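The house at Dunstan had been for sale since the spring, and in all that time it had been looked at by two couples, a man who only wanted the garage, and a great many of the neighbours. Deepak Agarwal blamed the kitchen. His wife Meera, who had grown fond of the kitchen over the years in the way one grows fond of a difficult aunt, blamed the price.

"Nobody is going to pay that for brown cupboards," said Deepak.

"Then take two thousand off and let them buy their own cupboards," said Meera, quite reasonably, and went back to her crossword.

But Deepak had been to see the people at Cuvedora, who had a showroom with soft lighting and very good biscuits, and he had come home with a folder. He read from it at breakfast and he read from it at supper - hinges, worktops, a tap that folded flat against the window - until Meera knew the page numbers.
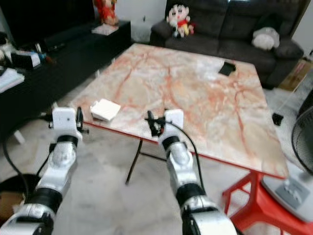

Kitchens were one thing, but by the end of the second week he had reached the sitting room. He wanted to know what she thought of marble. Meera thought of her grandmother's bank, and said so. Oh no, said Deepak, marble these days was quite another matter, and he described a table to her, cream-white on top with orange-red veins running all over it like rivers on a map, and bright red legs at one side, and a thin red trim beneath the edge. Meera put down her pen. She tried to picture it beside the old green armchair, where the cat slept and where both of the children had been read to, and found to her surprise that she could picture it very well, and that it was the armchair she was looking at.

"You want to sell the house," she said, "and you are furnishing it."

He opened his mouth, and shut the folder, and went out to look at the gutters for rather a long time.

The Cuvedora men came all the same, for the deposit was paid. They took out the brown cupboards in a single morning, and behind the last of them, pencilled on the bare plaster, were the heights of the children, all the way up to the year when Anil had refused to stand still any longer. Deepak sent the men off for an early lunch. He stood there with his hand flat against the wall, and when Meera came in with the tea she stood there too, and the tea went cold, and neither of them minded in the least.

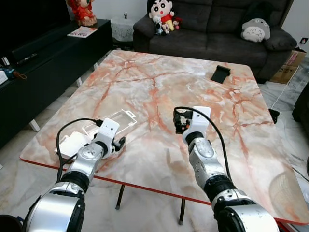

Dunstan, January

Dear Anil,

Your father has asked me to write, as he has paint on his hands. You will have heard from your sister that we are not moving to Sonden after all. The agent was very nice about it and only sighed once. We have a new kitchen, pale yellow, with the tap that folds, and it has folded on me twice while I was filling the kettle. One piece of wall beside the window has been left exactly as it was, pencil and all, and the Cuvedora men put a neat little frame round it and wouldn't take a penny.

He is now talking about the bathroom. I have hidden the folder in the piano stool - please don't tell him when you ring.

Come at Easter if you can, and bring a pencil. Your father says you have grown, and I say that at thirty-four you have not, and we should both like it settled.

Your loving Mum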